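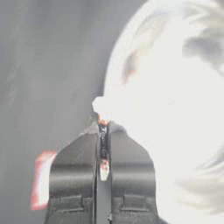
Snack drawer tips, picked up at the Girurden open day on Saturday. Went for the robots, came home and redid my kitchen table. Their demo was sorting snacks with a robot arm, and Yeison Londoño talked us through it, fast. First thing he said, glare. Shiny stuff next to a bright light and even a camera right at the fingertips gets half its view washed out white. Same at my sink under the window, can't read a label to save my life. So I moved the sorting spot to the darker counter. Much better.

Tip 1. Plain dark surface. One color, matte, no pattern. A bright green wrapper stands right out on gray. On my flowery oilcloth I lose half of everything. Old gray placemat does it, 2 bucks at the thrift store.

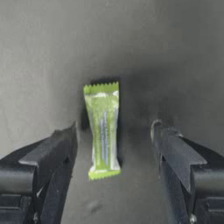 Tip 2. Pad the grabber

The arm's fingers in the bowl shot have dark gray foam on them, pretty fuzzy along the top by now. I glued foam strips on my kitchen tongs (the long ones for the top shelf). Bags dont slip anymore. Use the scraps from a yoga mat or whatever. NOT for hot food obviously. Change the foam when it starts shedding, Leanne Fairclough at the desk says they keep a spare set cut and ready, so now I do too.

Tip 3. Pick up litle scraps first. Bits of wrapper end up next to the bowl and then they end up in the bowl. Wipe, then sort.
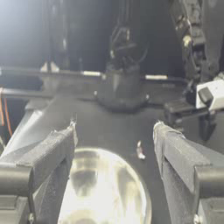 Tip 4. Big bowl, wide mouth

Less aiming. Steel one is easy to wash but it mirrors everything, so keep it out from under the lamp. Reece Hulme asked about plastic, Yeison said try it and see. I'm using a 14 inch mixing bowl, fits the drawer if you take the divider out. 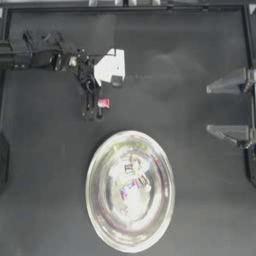 Red one at the gripper, steel bowl below. Girurden open day.

Next one is in December, doors at 2. Go early, parking is awful.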